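3. Cell Construction and Recording Setup

3.1 Structure

The cell was built in one bay of the Soncombe shared workshop, using hand tools, a drill press and the workshop's chop saw. The structure is aluminum extrusion throughout. Vertical posts carry the wall panels, and a horizontal rail ties the posts together along the back wall. We cut all extrusion to length on site and squared each corner against a granite plate before final tightening. Corner brackets were torqued twice, once at assembly and again after the first week of operation, when several had loosened.

The arms are mounted on a common rail at the front of the cell. An earlier version bolted each base directly to the floor panel. In that version the panel flexed when both arms accelerated in the same direction, and the relative position of the two bases drifted enough to spoil the hand-eye calibration within a day. Moving both bases to a single rail removed the drift as far as we could measure it. The rail also lets the base spacing be changed without drilling, although we kept it fixed for all results reported here.

The wall panels are printed. Plain white panels were used in the first build and caused two problems. Exposure on the wrist cameras shifted as the grippers moved between the dark floor and the bright wall, and policies trained in the white cell failed often when the panels were swapped. We therefore ordered several panel sets with different printed backgrounds and rotate them between recording blocks. The panels slide out once the top fasteners are removed, and a full change takes one person less than an hour. Small storage items, such as wire baskets, are fixed to the walls and treated as part of the background.

3.2 Arms, Grippers and Wrist Cameras

The arms form a matched pair with two-finger parallel grippers. The fingers are triangular in profile, narrowing toward the tip. We chose this shape after trials with square pads, which could not enter a fold in cloth without pushing the layers together. The narrow tip gives up some holding area in exchange, and heavy objects rotate in the grasp more readily than they did with the square pads.

Each gripper has a camera in a white housing mounted above the fingers. A fixed camera covers the whole work area, as in Figure 4. Cables run along the outside of the links in black corrugated conduit, with a service loop left at each shoulder. Loop length was set by trial. A short loop pulled on the connector when the wrist rolled to its limit, and a long one entered the view of the opposite wrist camera. We settled on the shortest loop that allowed full wrist travel and added a software limit on shoulder rotation as a second protection.

3.3 Control and Timing

Joint states and commands are handled by the Drendetti control layer, which runs on a desktop computer outside the cell. Camera streams are written by a separate process. The two logs share a clock and are aligned after recording by nearest timestamp. Episodes with a dropped frame longer than the alignment tolerance are discarded automatically. Calibration was repeated at the start of each recording block using a printed target clamped to the cell floor.

3.4 Cloth Handling Tasks

Rigid objects gave us few problems, and we do not discuss them further. The cloth tasks were chosen to force contact between both arms and the same object, because single-arm recordings had dominated our earlier Jorkon set. In the arrangement of Figure 4, the fabric stands in a tall, rough cone, with one gripper pinching it on its upper side while the other presses into it lower down. Grasps of this kind bring the grippers close together, and the margin between the two wrist housings becomes the limiting factor in planning.

Cloth also hides whatever it surrounds. The wrist cameras often see fabric alone, and the fixed view shows only the portion left open by the folds. For this reason annotators were told to label the state of the cloth and to leave the state of any covered object blank unless part of it could be seen in at least one view.

Recording ended in August 2025. The full set holds 1914 episodes, of which 1262 involve cloth. Each cloth episode was reviewed by 2 annotators, and disagreements were settled by replaying the joint log alongside the video. The Rajput split, used for all comparisons in Section 4, assigns episodes by panel set, so that no background in the test portion occurs in training.

Figure 4. Bimanual contact with a yellow fabric bundle, fixed camera view. The left gripper holds the upper left of the bundle and the right gripper presses into the lower right. 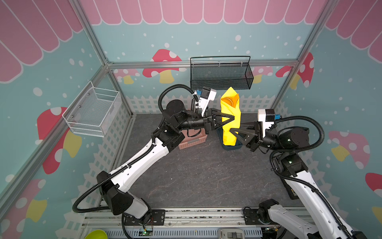
The limits on wrist clearance also affect how failures are counted. A protective stop triggered by the proximity of the two wrist housings is logged separately from a lost grasp, and the episode is kept if the operator resumes from the same pose. Stops caused by the shoulder limit are treated in the same way. Section 4 reports success rates with and without resumed episodes.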